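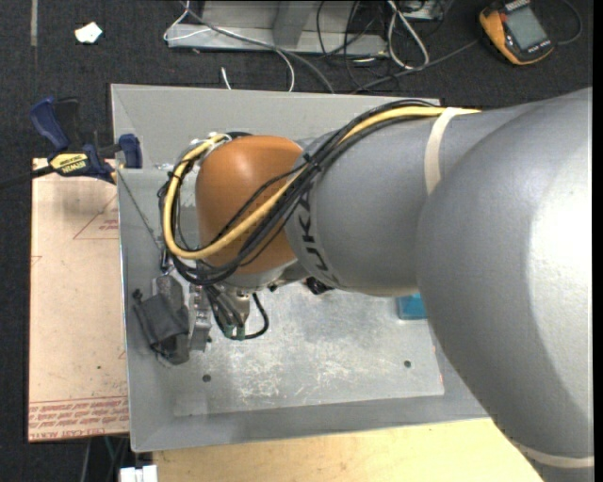

KUKA robot arm reaching over a shallow gray metal bin.

Buffer (webcomics)

A buffer is the stack of finished pages a webcomic artist keeps in reserve before they go up on the site. If I update twice a week and have ten pages drawn, lettered and sitting in the queue, I have a five-week buffer. (I have never had a five-week buffer for longer than a month, but more on that below!) You'll also hear it called a backlog or a cushion, though backlog gets confusing, as plenty of readers use that word for the archive they haven't read yet.

Counting a buffer

There are two ways to count it and people will argue about both. Some artists count pages, some count weeks. I'm a weeks person. Fifteen pages sounds like a fortune until you remember that a daily strip eats that in just over two weeks, while a once-a-week comic can live on it for a whole season.

Most of us only count pages that are completely done. Pencils don't go in. Neither does a page that's "done except for the backgrounds", and I say this as someone who once put 14 of those in a folder called READY and then had to draw an entire harbor town in one weekend. Lettering is the sneaky one – it always looks like ten minutes of work and it never is.

Building one

The usual advice is to draw a full chapter before launching. Benedicta Kwofie did that with Odmont, her long-running canal fantasy. She had 68 pages finished before the first one went online, and she posted three a week from the start. I read it from day one and had no idea, I just thought she was terrifyingly fast. The drawback (she's talked about this in her chapter notes) is that reader comments were arriving on work she'd drawn the previous year. People fell in love with the ferryman and she'd already written him out! He came back in chapter four, so everyone was happy in the end.

The other method is to start with almost nothing and gain a page here and there, usually by drawing two easy ones in a week when only one is due. Talking-heads pages are great for this. So are night scenes, snowstorms and anything set in fog. If you've ever wondered why my characters in Seltov spend so much of chapter three in a cellar, well, now you know. Haha!

Losing one

Buffers shrink during conventions, colds, moves, deadlines at the day job and big crowd scenes. Splash pages are the worst. They take three times as long as a normal page and still fill only one slot in the queue, and I keep putting them in because I love drawing them.

My own buffer hit zero on May 26, 2020, in the middle of the bridge fight. I posted the page at 11:50 at night with one arm uncolored, and Adwoa Abubakari, who does my flat colors, emailed the fixed version before breakfast. It's still one of the most popular pages in the archive, so go figure.

Filler and guest strips

When the buffer runs out, there are a few traditional ways to cover the gap. Filler is anything by the regular artist that isn't part of the story: sketches, pin-ups, character height charts, answers to reader mail. Guest strips are drawn by friends and are usually not canon. Nhàn Hà's three-page guest story for Seltov, with everybody as geese, isn't canon either, whatever the comments section says. A hiatus is the announced kind of stop. Readers are very nice about a hiatus with a return date on it and a bit less nice about silence, which is fair enough.

Automatic posting

A buffer only really works with some kind of scheduled posting, so the pages go live while you're asleep or on a train. Check your time zone! I ran the second half of chapter two nine hours early for most of one November, and the only person who wrote in was a reader in Auckland who said thanks.

Schedules also post pages in whatever order you load them. Page 125 of Seltov went up before page 124, so Captain Dorard gets rescued and then falls down the well. I've swapped them since, but the old comments underneath still make no sense, and I've left those where they are.

See also: Archive binge, Filler, Guest strip, Hiatus, Splash page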